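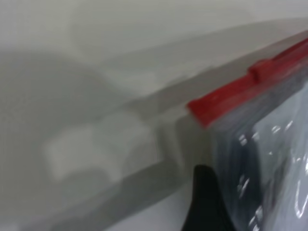 Wrist camera, zipper bag task. Red slider upper right, gripper finger at the bottom.

I have been collecting bag demonstrations for the Gwynne arm since February and I'm still not sold on the idea. The pitch, if you've read the same posts I have, is that you show the machine enough examples and it works out the rest. How many is enough depends on who is selling. The number I keep hearing is 4,000 for a task like ours. When I asked on the Perard forum where that number came from, I got three different answers and a link to a video.

I have 764. They took up most of my evenings.

The task is simple to say out loud. Take the clear bag by its edge, move it to the tray, let go. With a block I would have been done in a weekend. A bag has no fixed shape. You pinch the corner and the corner moves. The plastic throws little white glints all over the place and every crease puts them somewhere new, so two episodes that felt identical in my hand look like two different objects on playback. Dark stuff inside, pale table outside, and a film between them that you can see through in one spot and not in the next. Good luck, network.

Then there's the blur. The wrist camera goes wherever the wrist goes, and I move the wrist too fast. Look at the left half of the picture and tell me where the table stops. I know my own bench and I had to think about it. The red strip along the top of the bag survives better than anything else, which worries me more than it comforts me. My guess is that a model trained on these will learn "go toward red" and call it a day. Swap in a bag with a blue closure and I expect it to sit there. I haven't tested that yet, so file it under grumbling.

The standard advice is to throw the blurry ones out. I tried that on one batch of 12 and threw out nine, and the three I kept were the ones where I had been creeping along like I was defusing something. Train on those and you get an arm that creeps. Nobody wants to wait for that. So the blurry ones are back in, tagged, and I'll train with and without them and see.

I also went back through my notes on what counts as a good episode. In the beginning I marked anything that ended with the bag in the tray. That let in a lot of junk: double grabs, drags, one where the bag rode over on the outside of a finger and fell in by luck. I relabeled the whole set. It was dull work and it changed my opinion of the collection more than any training run has. I would like to see a few of the big public sets get the same treatment before anyone quotes a success rate at me again.

The Urkusgate folks say their recorder will drop the frame rate problem I've been complaining about. Maybe. I've got Utico running the logging for now, and it does what it did last month, which I have come to value.

Plan from here is to stop at roughly 1,000, train, and write down what happens even if it's embarrassing. Before that I need to buy bags with some other color of zipper. The grocery store near me only carries the red.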